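Rulska on disc: notes on the transfer

2026-10-22

I have owned Rulska in three formats now. The first was a tape recorded off late-night television, with the last 10 minutes missing. The second was the DVD, which had the ending but was cropped on both sides and ran fast. The third is the new Blu-ray from Prustance, and I have spent two evenings with it.

For anyone who has not seen it: Blažena Doležal directed it on a small budget, and it is a ghost story set in a ferry office. A clerk keeps selling tickets to a passenger who drowned. It is slow, and there is very little music. People who like it tend to like the sound of it as much as the story, so most of what follows concerns audio.

The picture first. The transfer comes from the camera negative, apart from one reel that had to be taken from a print. The print reel is easy to spot. It starts when the clerk walks down to the lower dock and ends on the cut to the ledger. Contrast goes up, the blacks close, and there is a faint green cast in the faces. Prustance could have graded the rest of the film to match and chose to leave it alone. I agree with that choice. Grain is intact throughout and I saw no sign of heavy filtering.

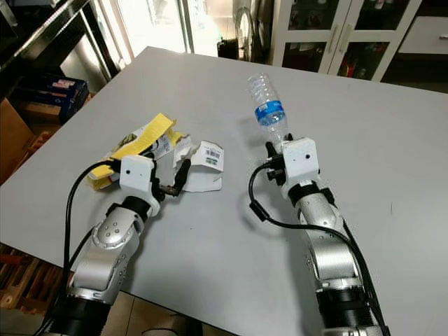

The disc is locked to Region B. The store page says so, but in small type under the shipping terms, and two readers have already written to me after ordering it for a Region A player. Check before you buy. The second disc in the set, with the extras, is not locked and played fine on both of my machines.

Audio is the original mono in a lossless track. The DVD had a fake stereo mix that put the ferry horn on the left and left a hollow spot in the center where the dialogue should have been. That mix is gone. In mono the horn sits behind the voices and is much quieter than I remembered. In the ticket window scene you can now hear the second clerk counting under her breath, a detail I had read about but could never make out. There is some hiss in the quiet passages. It was left in, and it stays constant across cuts, so after a few minutes I stopped hearing it.

Subtitles are new and mostly good. I found 6 lines where the timing slips, all in the print reel. One of them gives away the name on the ledger before the camera reaches it. If this is your first viewing, turn them off for that shot if you can follow the dialogue.

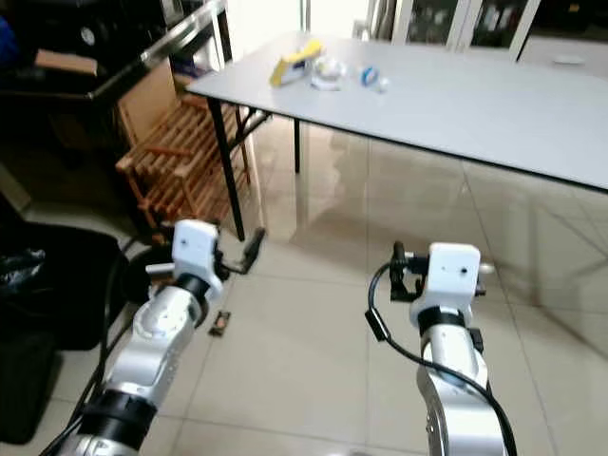

Extras are on the short side. Lesego Xaba's commentary is the best of them. She talks about lenses and locations, gives sources for her dates, and goes silent when she has nothing to add. Braulio Nava contributes a video essay on water in horror films, half of which is on other films. The interview with Doležal was shot at a festival screening in Clatstead and the room noise is bad, but she explains how the drowned man's coat was lit, and I had wanted to know that for years.

The booklet has an essay by Refilwe Ntuli and a set of production notes. The notes give the running order of a longer cut that was shown once and then trimmed. None of that footage is on the disc. As far as I know it is lost.
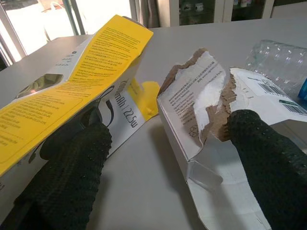
The run is 2000 copies, each with a numbered card. Mine is 480. The cover art is by Ruan Maluleke, and the sleeve reverses to the original poster, which I prefer. Bit rate is high and steady, and I had no playback trouble on the main feature.

Should you replace the DVD? Yes, if you own a player that will read it. The correct speed alone changes how the office scenes work, as the pauses are now as long as they were meant to be. Keep the DVD if you want the old trailer, which was not carried over.

Next up is Mahlangu, from the same label. I have the check disc but have not opened it yet.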